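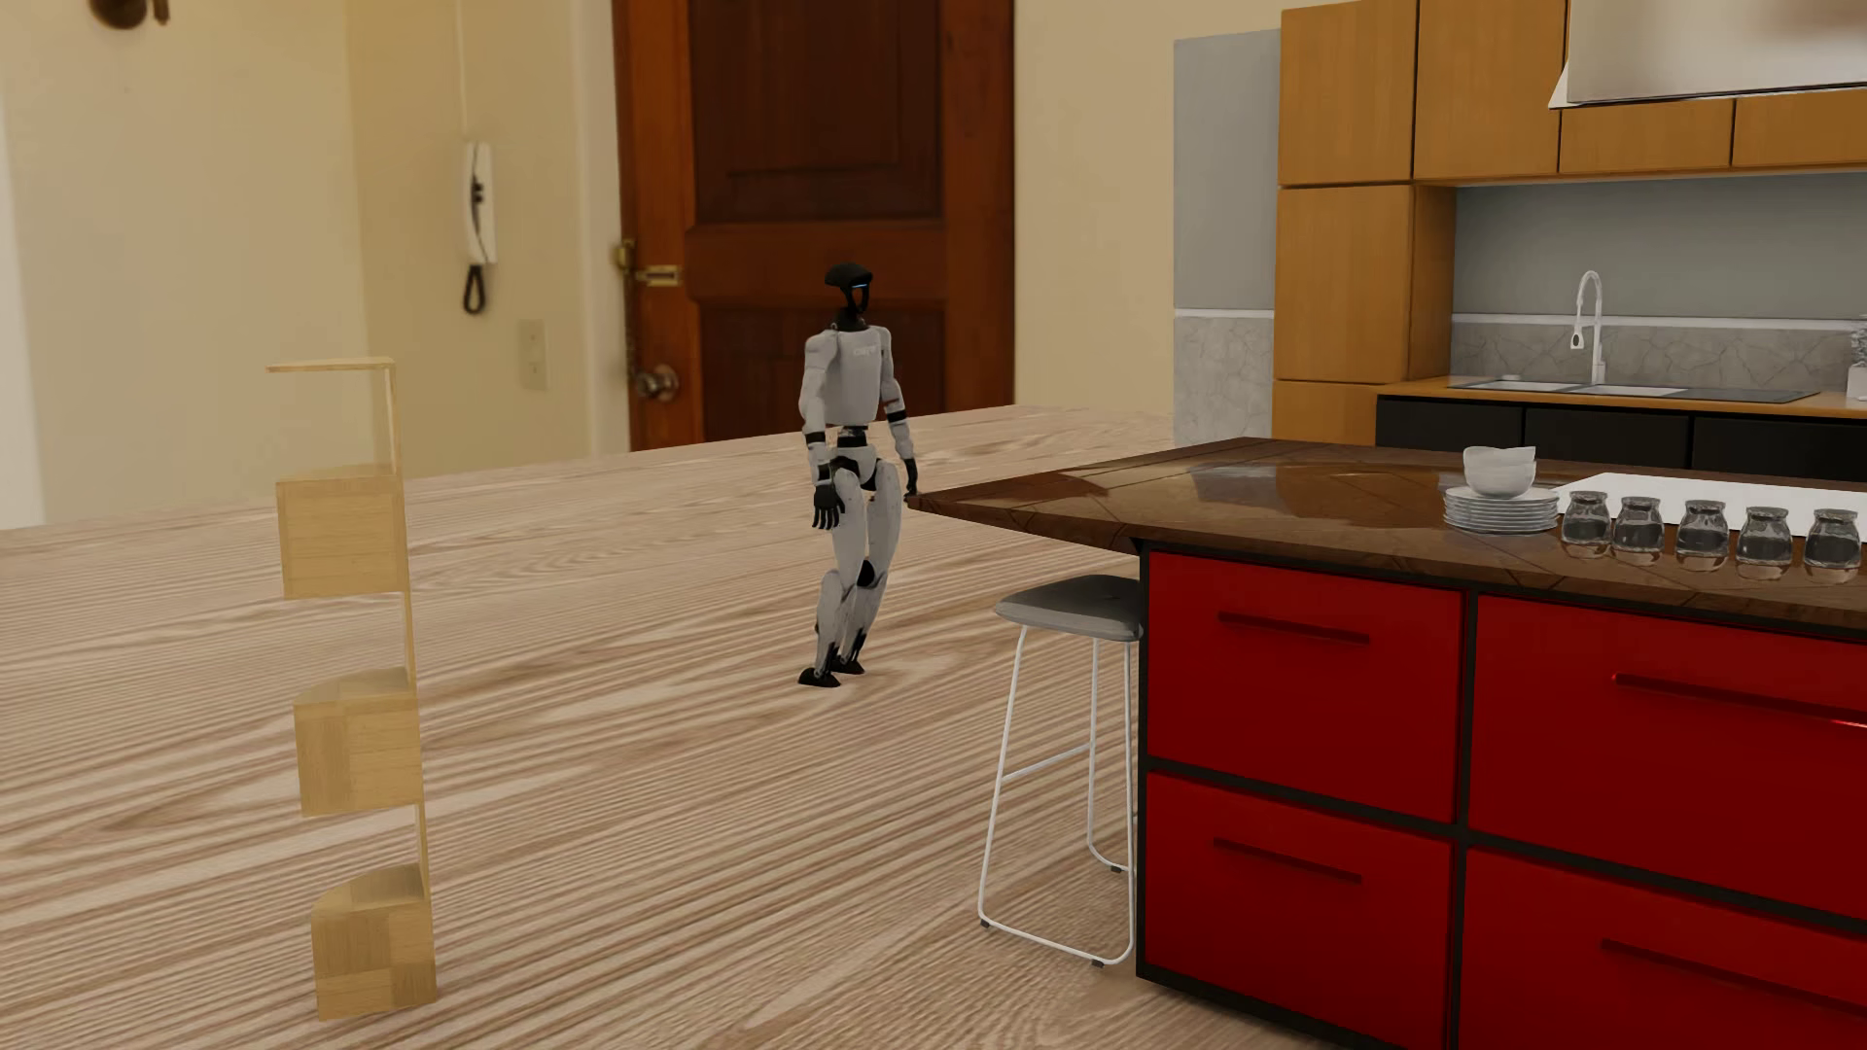 Drumier is a set of chemistry lessons on acids, bases and salts for students who do not have regular access to a school laboratory. This report covers the period from July to 11 March 2018 and is the second of the reports due to Prernico under the grant agreement. The practical work is written for an ordinary home. The instructions assume a work surface with space to set out the solutions, and separate shelving where labeled jars can be left between sessions. Students with less space can do everything on a tray, and the written instructions now say so.

Status of the lessons

The course has six units. Five are finished and available to students on Jivgate. The remaining unit, on buffers, is in draft and has been through one round of comments from teachers in Verbruggen.

Unit 1 introduces acids and bases by their properties and ends with the Arrhenius definition. Unit 2 covers indicators. Unit 3 deals with the pH scale, Unit 4 with neutralization, and Unit 5 with the preparation and solubility of salts. The order was changed in the first half of the grant. Neutralization used to come before pH, which meant that students were plotting pH curves before they had been told what the numbers meant. Teachers asked for the change and it has caused no problems with the material already written.

Each finished unit contains reading pages, worked problems, a practical activity and a set of review questions with full answers. The answers to Unit 4 were corrected after release. Two problems on sulfuric acid had been worked with a one-to-one ratio of acid to sodium hydroxide, when the ratio for complete neutralization is one to two. The corrected pages are online and a note was sent to the students who had already submitted that unit.

Enrollment and use

Enrollment stands at 534 students. Most joined through their schools and the others signed up directly. Use is heaviest in Units 1 and 2 and falls off at Unit 3, where logarithms first appear. We had expected some drop at that point but it is larger than we would like.

Looking at the submitted work, the difficulty seems to be less with the calculation than with the direction of the scale. Students who can find the pH of a 0.01 M solution of hydrochloric acid will still write that a solution at pH 4 is more acidic than one at pH 2. A short section has been added with a table of hydrogen ion concentrations next to the matching pH values, from 1 down to 14, and a few questions that ask only which of a pair is more acidic. It is too early to say if this has helped.

Practical activities

The indicator activity uses red cabbage extract. Students test vinegar, lemon juice, baking soda solution and tap water and record the colors. Results from Verbruggen were consistent for the vinegar and the baking soda. Tap water gave anything from purple to blue, which is reasonable given differences in the water and in how strong the extract was. The instructions now tell students to keep some untreated extract beside the samples for comparison, and to make the extract fresh. Extract kept for several days in a refrigerator gave dull colors and in one trial had begun to smell.

The neutralization activity has been harder to settle. The first version had students add baking soda solution to vinegar from a dropper and stop at the color change. Carbon dioxide given off in the reaction stays partly dissolved and makes the end point slow and unclear. We tried leaving the mixture to stand between additions, which improved the result but made the activity too long for one sitting. The current version drops the end point altogether. Students add weighed amounts of solid baking soda to a fixed volume of vinegar until the fizzing stops, and compare the mass used with the mass they calculated beforehand. Agreement is only fair, mainly due to kitchen scales that do not read small masses well. A larger volume of vinegar is being tried.

Growing crystals from salt and alum in Unit 5 has worked without changes, apart from a correction to the drying time.

Safety

All activities use food-grade or household materials. Drain cleaner, which was in the original outline as an example of a strong base, has been removed from the practical work and is discussed only in the reading pages. Every activity page begins with the safety instructions, including the use of eye protection and a warning against tasting any sample. No injuries have been reported.

Spending

Spending is within the budget for the period. Writing and checking are slightly under, as the buffers unit is behind schedule. The hosting charge for Jivgate was paid in full at the start of the year. We ask permission to move the unspent part of the travel line to printing, so that schools with poor internet connections can have the reading pages on paper.

Work for the next period

The buffers unit will be revised and released. It has no practical activity yet. One option is to compare the effect of added vinegar on plain water and on a baking soda solution, using the cabbage indicator, and this will be tested in Verbruggen first. Unit 3 submissions will be reviewed again once enough students have used the new section. The glossary needs checking against the finished units, where "alkali" and "base" are still used in places as if they were the same word.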